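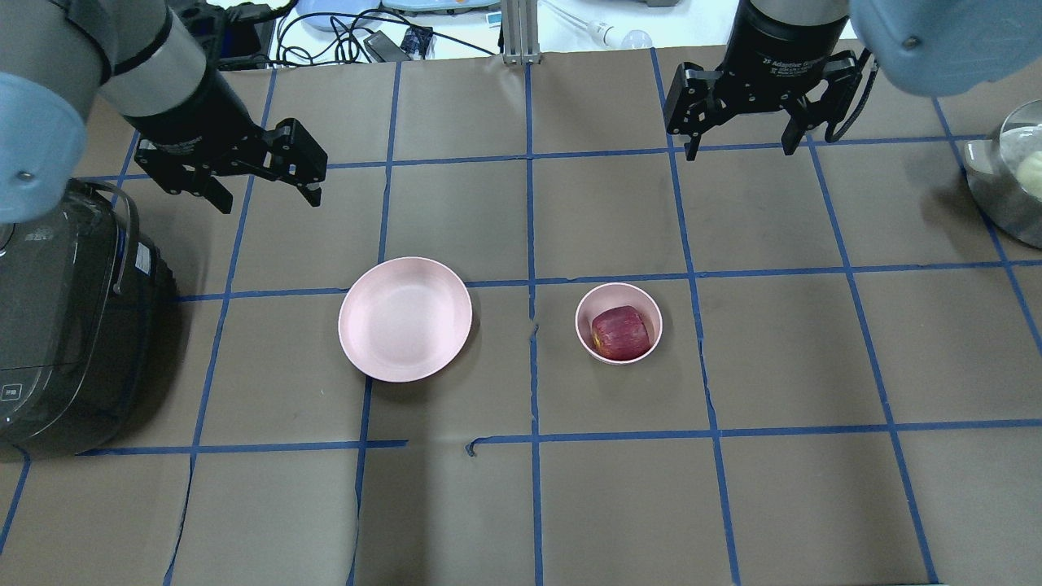 What happens to the old address when a page is renamed in Pulier?

The old address stays in place as a redirect, and anyone who follows a link to it is sent to the page under its new title. The redirect remains until an editor with the Remove right deletes it.

Section 10. Renaming, Merging and Redirecting Pages

Applies to Pulier wiki server, release 2. Last revised 3 May 2020.

10.1 Before you start

You need the Editor role to rename a page and the Curator role to merge two pages. Roles are set under Site > People > Roles. If the Rename command is gray, the page is locked or your role does not include it.

Check the following:

The page has no unsaved draft. Drafts are listed at the top of the History tab.
The new title is not in use. Titles are compared without regard to capital letters, so Rutherford Library and Rutherford library count as the same title.
The new title is no longer than 200 characters, including spaces.

Note: The characters [ ] { } | and # cannot be used in a title. A slash is allowed, but it makes the page a subpage of whatever comes before the slash.

10.2 Renaming a page

1. Open the page and choose Page > Rename.
2. Type the new title in the New title box.
3. Type a short reason. The reason appears in the history of both the page and the redirect.
4. Leave Keep redirect checked.
5. If the page has subpages, check Rename subpages to carry them along. Subpages left behind keep their old titles and show up in the Orphans report.
6. Click Preview. Pulier lists every page that will change.
7. Click Rename.

The talk page moves with the article unless a talk page already exists at the new title. In that case the two have to be merged by hand (see 10.3).

Caution: Do not clear Keep redirect on a page that is linked from outside your site. Pulier can find and repair links inside the wiki only.

10.3 Merging two pages

A merge keeps one page, called the target, and turns the other, called the source, into a redirect. Text is not combined for you.

1. Open the source page and copy any text you want to keep.
2. Open the target page, paste the text where it belongs, and save. Name the source page in the edit summary.
3. Return to the source page and choose Page > Merge into.
4. Pick the target from the list and click Check.
5. Read the conflict list. Footnotes that share a name are marked in red and must be renamed on the target page before you go on.
6. Click Merge.

The source history stays with the redirect. To see it, open the redirect with Page > View without following.

Caution: A merge cannot be undone after either page has been edited again. Export both pages first if you are unsure (Page > Export > Full history).

10.4 Double redirects

A double redirect is a redirect that points to another redirect. Pulier follows one step and then stops, leaving the reader on a page that shows only an arrow and a title.

1. Go to Reports > Redirects > Double.
2. Select the rows you want to fix, or click Select all.
3. Click Point to final page.

The report is rebuilt once a night. A redirect you have just fixed may still be listed until the next run. To rebuild it by hand, run this command on the server:

pulier report rebuild redirects

Note: Circular redirects are listed on a separate tab and are never fixed automatically. Open one of the pages in the circle and put some text on it, or point it somewhere else.

10.5 Categories on redirects

Categories belong to the page they are written on. When a page is renamed its categories go with it, and the new redirect starts with none. You may add categories to a redirect by hand, for example to list an alternate spelling in an index. These entries are shown in italics on the category page.

Hidden tracking categories, such as Pages with missing sources, are placed by templates. They update when the page is next saved. If a tracking category still shows the old title, open the page and save it without changes.

10.6 Messages

Error 351: Title in use. A page or redirect already exists at the new title. If it is a redirect with no history, a Curator can check Replace redirect and try again.

Subpage limit reached. No more than 200 subpages can be renamed in one step. Rename them in smaller groups.

Page locked by import. An import from Durkero or Gustance format is still running. Wait for it to finish, then reload the page.

For restoring deleted redirects, see Section 11.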